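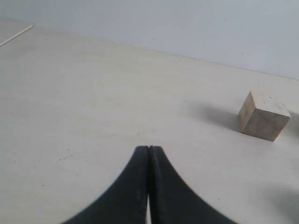

Home Reviews Arms & Grippers Tools Forum About

Search this site Go

Hagedorn two-finger gripper: three months in, one bad fault

2021-01-29

I bought the Hagedorn gripper in October to replace the one that came with my Bokevitz arm, which had a grip like a tired clothespin. I've been meaning to write it up ever since, and I would have given it a glowing review before New Year's. Then it quit letting go of things, or quit grabbing them, depending on its mood, and I had to learn a lot more about it than I ever wanted to. So you're getting the long version.

The good stuff first. It cost me $150 from Wonov, shipping included, and it showed up fast in a box with way too much foam. Mounting was easy. Four screws, one cable, and the adapter plate lined up on the first try (I can't say that about anything else I've bolted to this arm). The fingers are black with a nice smooth curve to them, and they come together in flat tips that meet in a thin straight seam. They've picked up some grayish scuffs along the inner edges, which I don't mind a bit. Small wooden cubes are my usual test piece, and for the first couple of months the gripper would pick them up and set them down all evening long while I fiddled with code. I loved it!

Now the fault. One night I was running my regular routine – go to the cube, close, lift, move over, set down – and the arm went through the whole thing with nothing in its fingers. The fingers had closed early, on the way over, and stayed closed. The controller was perfectly happy. It reported a good grip, did the lift, did the move, and "placed" a cube that was still sitting off to the side where I'd left it. I ran it again and got the same thing. Third time it worked fine, so of course I decided I'd fixed it by glaring at it.

It came back the next evening and got worse. Sometimes the fingers wouldn't open on command at all, and I'd get no error, just a closed gripper coming down toward the table. That's the part that bothers me. If the tips come down shut over a block, something has to give, and it did: I had one hard knock that shoved the cube sideways and made the wrist joint groan. I hit the stop button and went to bed mad.

What I found when I took it apart: the little connector inside the gripper housing doesn't lock. It's a plain push-in plug carrying the position signal, and the cable has just enough pull on it at full wrist rotation to walk it loose. When the signal drops out, the gripper keeps using the last position it heard and tells the controller everything is dandy. A loose plug I can forgive. Parts shake loose. But a gripper that has lost track of its own fingers ought to stop and say so, and this one keeps right on going.

I wrote to Hagedorn and got an answer in 3 days, friendly enough, with a suggestion to update the firmware. I did. It made no difference to the false "grip OK" message, so save yourself the hour.

My fix so far has two parts. I pushed the plug back in and put a small dab of hot glue on each side of it, and I added a loop of slack in the cable with a zip tie so the wrist can turn without tugging. Then I changed my routine so it opens and closes the fingers once before every approach and compares the motor current against what it should be. If the numbers look wrong, the arm parks itself. I've run 89 cycles since then and had no false grips, which is encouraging but I'm not calling it cured yet.

Some safety talk, and I'll keep it short. Until you've checked that plug, please keep your hands out from under the thing when it's powered, even when the fingers look shut and harmless. Mine popped open once with no command at all when I wiggled the cable, and my thumb was a lot closer than it should have been. I turned the closing force down to 25 percent for all my testing and I've left it there. A wooden cube doesn't need any more than that anyway.

I did look at the Skerness gripper as a replacement. It has a locking connector, which I'm now weirdly passionate about, but it's heavier and the fingers are stubbier, and my arm already sags a little at full reach. If Hagedorn would put the same kind of plug in theirs and fix the status message, I'd buy a second one tomorrow.

So would I recommend it? To somebody who likes opening things up and poking around, yes, with the glue and the zip tie ready. For a classroom, or anyplace kids are going to have their fingers near it, no – pick something else until the fault gets handled. I'm giving it a three out of five, and it would have been a four and a half in the fall.

I'm going to leave the arm cycling this weekend with me in the room and log the motor current the whole time. If it acts up again I'll add the readings to the bottom of this page.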